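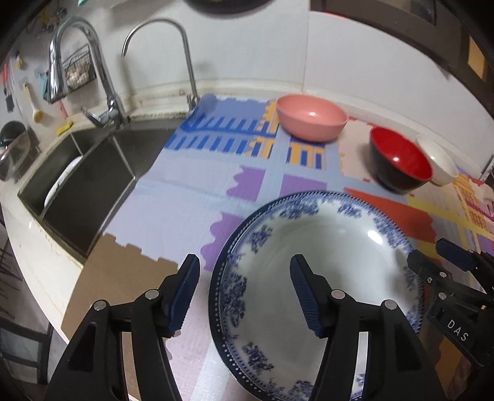 To: Household Wares list
Subject: Re: Dinner plates and serving bowls, Marsden kitchen

The Marsden office wrote:

> The shelf count for the upstairs kitchen gives 67 pieces. We ask
> whether the blue-and-white floral plates are to be stored with the
> plastic bowls or separately, and whether the foam mats should
> stay on the counter once the sorting is finished.

Thank you for the inquiry. The following applies to the kitchens at Marsden and Conon.

Porcelain is to be stored apart from plastic. Large round plates with the blue floral border go on the lower shelf in stacks of up to five, with a sheet of felt between each. Bowls, including the pink plastic ones and those with a red interior, may be nested on the shelf above.

The interlocking foam mats should remain on the counter during all sorting and washing up. Members have asked whether tiles of different colors and patterns may be joined. They may – the arrangement is left to each kitchen. Tiles that no longer lock together should be set aside and reported with the November return.

Plates with a chipped rim are to be withdrawn from use and entered on the breakage sheet. Replacements are ordered through the Plivden store, which requires two weeks' notice. The Skaso cabinets at Conon have narrower shelves, and the larger plates should be kept there in the sideboard until the shelves are changed.

Revised shelf labels will be sent to both kitchens with the next delivery.

Household Wares Office
Plivden

Contact the list office | Copyright Plivden Household Wares | Back to top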